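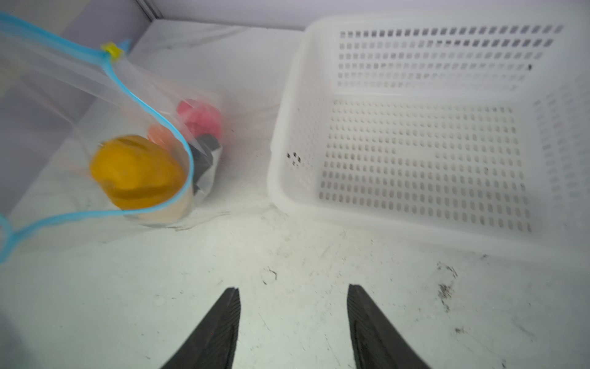
Carolina Pinheiro wrote to me that I gave up on Otisgate too early, and that the second half is a different book. She has read it two times. I had stopped at page 64, when the inspector is still waiting for the ferry and his landlady is still talking about her sister. So I took it again from the shelf, with a little shame, and finished it on Thursday night.

She was right, mostly. It is a mystery novel with a ghost in it, but for a long time the ghost does nothing. It only moves the letters from one drawer to another. I think many readers will leave before they understand that the letters are the crime. After page 300 I could not put the book down, and I let my tea get cold, which I never do.

What I liked most is the town. Azar is a port where everyone came from another place, and the author lets them speak a little wrong, each in his own way. As a person who also speaks a little wrong, I was grateful. The old tailor Vuketti says "I am having sorrow" and it is not a joke. It stays in the head.
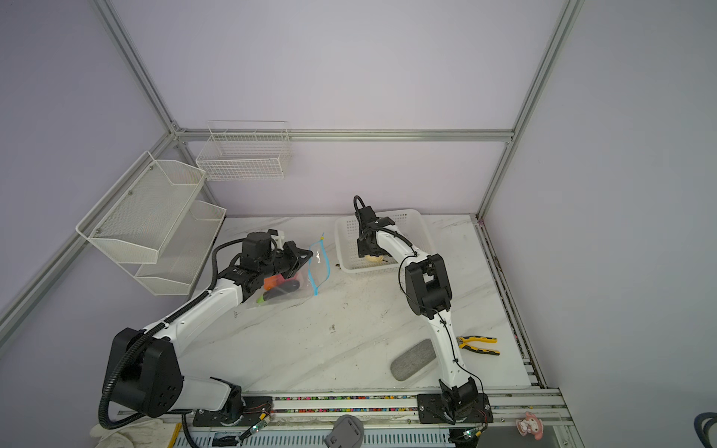

My problem is still with the ending. The inspector finds the workshop under the customs house, and for 40 pages we get explanations of the clockwork servant and who built it. I had imagined this room very dark, with candles and rust, but the author makes it clean and bright. In my head it became a clean, bright room, and then I could not be afraid anymore. Maybe this is my fault as a reader. I still think a ghost story should keep one door closed.

Also, the brother. He leaves in April on the mail boat and we never hear of him again, although he had the only key. I looked back through three chapters to see if I missed a sentence. If somebody found it, please write to me.

I will read the next one, Foltura, when the library has it. I am number six on the list. Carolina says it is shorter and has no ghost, only a very bad marriage.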